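Week 2: Background and Foreground, or Why Your Product Looks Like Evidence

Last week we established that a thing photographed against clutter looks like something being sold after a divorce. This week, backgrounds. The reading is the Tiedemann chapter (23 pages, most of them readable), and I will know who has skipped it by who uses the word "pop".

A background has one job: to be a different value from the subject. Value means lightness or darkness. Colour is a separate matter and we get to it in week four, when you are stronger. Squint until everything goes grey and mushy. If the subject disappears, so has your mark.

Dark cloth is the traditional student choice. It forgives shadows, swallows pale subjects' untidy edges and collects every piece of lint in the building. Iron it.
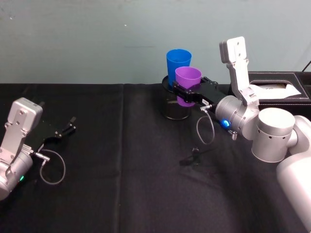

Pale subjects on black want less exposure than the meter suggests. The meter believes the whole world is middle grey, a view it shares with several former heads of department. Left alone, it will brighten the cloth to charcoal and burn out anything white. Dial it down by a stop, look, and argue with it again.

Walls are harder. A wall is never as plain as you remember it, and marks you stopped noticing years ago will arrive in the file with great clarity. Your options are to move the subject forward and open the aperture, to light the wall less than the subject, or to spend an evening with the healing brush reconsidering your enrolment.
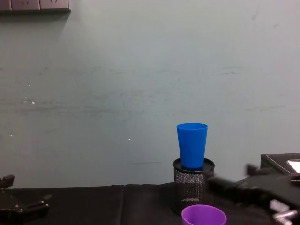
Thérèse Fraser objected in the tutorial that a blurred background is a kind of lie, and that a buyer is entitled to see where the thing was standing. Siyabonga Ngcobo answered that a buyer is entitled to see the thing. Both positions are defensible and both will turn up in the essay question.

For Mon 1 April: one object, two backgrounds, same light. Up to 300 words on which worked. Label your files with your surname. "final_FINAL" is nobody's surname.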